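接上一节。手腕相机的线已经走好了再看这里，没走好的先回去走线，不然后面要拆两遍。

本节讲夹爪对比：Umness 的窄指、Skirley 的软指、Geagea 的喇叭形两瓣爪。三套都装同一台臂，同一个控制器（Bramel），同一份参数文件起步。写得急，错字看到了直接改，不用问我。

## 4. 夹爪试装与对比

### 4.1 开始之前

要备的东西：

- 内六角一套，长柄的。短柄拧不到法兰背面那颗
- 转接板，看清正反，刻字面朝臂
- 扎带，小号
- 白色托盘一只，圈形麦片若干（带孔的，别拿实心球代替）
- 擦布，酒精
- 记录表，纸的电子的都行，但一次对比只用一种

> **注意：** 换爪前先在 Bramel 上点"释放"，再断电。顺序反了控制器会记住上次的开合位置，下次上电直接往那个位置冲。手别在两指中间。

> **注意：** 托盘不要固定。故意的。真实工况里托盘会被碰歪，对比的就是这个。要做固定托盘的基线，单独开一张表。

### 4.2 装爪

1. 臂回到"检修"姿态。等指示灯不闪。
2. "释放"，断电，拔夹爪侧插头。捏着插头壳拔，不要拽线。
3. 卸旧爪。四颗螺丝对角松，最后一颗松之前用手托住爪体。
4. 擦法兰面。有碎屑会垫高，装上去爪是斜的，后面标定怎么都不收敛，别问我怎么知道的。
5. 上转接板。Umness 和 Skirley 共用一块，Geagea 用它自己的厚板。混用能拧进去，但是插头够不着。
6. 装新爪，对角上紧。先全部带上，再逐颗加力。
7. 插头插到底，听到一声响。没响就是没到底。
8. 线留一个弯，扎带松松固定，第六轴左右各转一遍，看线有没有绷住。绷住就重来。
9. 上电。Bramel 里选对应的爪型。**选错爪型不会报错**，只会行程不对，务必核对屏幕左上角的名字。

### 4.3 相机视野确认

每换一只爪都要做，哪怕只是换回刚才那只。爪体高矮不一样，挡的地方也不一样。

1. 打开腕部相机预览，曝光锁手动。自动曝光碰到白托盘会乱跳。
2. 臂移到预备点"盘边上方"，爪闭合。
3. 看爪的位置。两瓣之间的缝应该落在画面中线上，偏左偏右都先查转接板，再查相机支架，最后才动软件里的偏移。
4. 看目标。麦片圈放在盘里，整个圈都要看得见，不能被爪挡住，孔也要分得出来。孔看不清的话，先调灯，别急着调焦。
5. 看盘沿。至少露出一个圆角。算法靠圆角定盘的朝向，只有一条直边是不够的。
6. 预览里截一张，和下图对照。

爪在下方正中，缝和上面那根细金属杆对成一条直线，盘在左边，圈在盘里。大致像这样就可以往下走： 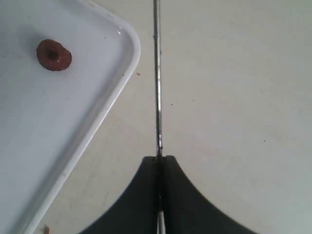

### 4.4 台面与托盘检查

1. 看台面上的碎屑。盘外那几个小点子，红褐色的、深色的，都扫掉再跑。检测阈值调低的时候，小碎屑也可能被当成目标，爪会很认真地去夹它。
2. 擦盘底。有污痕的地方反光不匀，圈的边缘容易断。
3. 盘沿的高光如果连成一整条很亮的线，灯偏一点。细细一道没关系。
4. 圈离盘沿留出一指宽以上。贴边抓取是单独的项目，见 4.6，不要混进来。

### 4.5 跑对比

每只爪 37 次抓取为一轮，跑 3 轮。轮与轮之间不调参数。想调，作废重来，表头写清楚。

1. Bramel 载入 `compare_base`，确认夹持力档位是 6。三只爪都从 6 档起，不许给谁开小灶。
2. 放一个圈，位置按记录表里的格子走，不要凭感觉放。
3. 点"单次"。手放急停上。
4. 看结果，记四种之一：抓起 / 滑脱 / 压碎 / 没碰到。抓起以后在半空掉的算滑脱。
5. 压碎的马上清干净，再放下一个。碎片别留在盘里凑合。
6. 一轮跑完，臂回预备点，再看一眼 4.3 的视野。漂了就记下来漂多少，不要悄悄修回去。

> **注意：** 出现 569 号提示，是开合行程和爪型对不上。九成是 4.2 第 9 步选错了。先核对爪型，不要直接点"忽略"。忽略之后这一轮的数据全部不能用。

各爪要留心的：

- **Umness 窄指**：指尖细，能伸进孔里撑着拿，但是对高度敏感，低一点点就戳盘底。下降速度用慢档。
- **Skirley 软指**：不太压碎，代价是滑脱多。指面沾了糖粉以后更滑，每轮擦一遍，擦完晾干再装圈。
- **Geagea 两瓣**：下半截张得宽，侧面弧度大，靠近盘沿的时候先碰沿的往往是侧面不是指尖。路径里的避让距离要单独设，别照抄窄指的。闭合后缝里卡了碎屑会合不严，用气吹，不要用螺丝刀捅。

### 4.6 贴边抓取（选做）

基线三轮都跑完才做。圈推到贴着盘沿，其余同 4.5，另开一张表。Geagea 这里先用"空走"跑一遍路径，不下爪，看侧面离盘沿还剩多少。剩得太少就把接近角转开，从盘中间往外走。

空走时盘被推动了，说明避让没设进去。停，回 Bramel 的路径页检查有没有保存。改了不保存切页面会丢，而且没有提示，已经提过了还没修。

### 4.7 常见问题

| 现象 | 先查 | 再查 |
|---|---|---|
| 缝不在中线 | 转接板正反 | 相机支架螺丝 |
| 爪合不严 | 缝里碎屑 | 爪型选择 |
| 每次都偏同一边 | 手眼标定 | 法兰面有没有垫东西 |
| 去夹空台面 | 台面碎屑 | 检测阈值 |
| 圈识别成两个 | 盘沿高光 | 曝光有没有锁 |
| 预览卡顿 | 网线 | 录制有没有忘了关 |

表里没有的，截预览图，连日志一起发给 Reshma Venter。只发一句"不动了"她没法查。

### 4.8 收尾

1. 臂回"检修"，"释放"，断电。顺序同前，不要省。
2. 爪拆不拆看下一班，要拆就放回各自的盒子，转接板跟爪走。Geagea 的厚板尤其，上次找了一下午。
3. 盘擦净倒扣。开封的麦片封口，受潮以后变软，压碎率会好看得不像话，数据没有意义。
4. 记录表填爪型、轮次、力档、有没有 569。空着的格子写"无"，不要留白。
5. 参数有改动的另存，名字后面加爪名，别复盖 `compare_base`。

标定数据的导出在第 5 节。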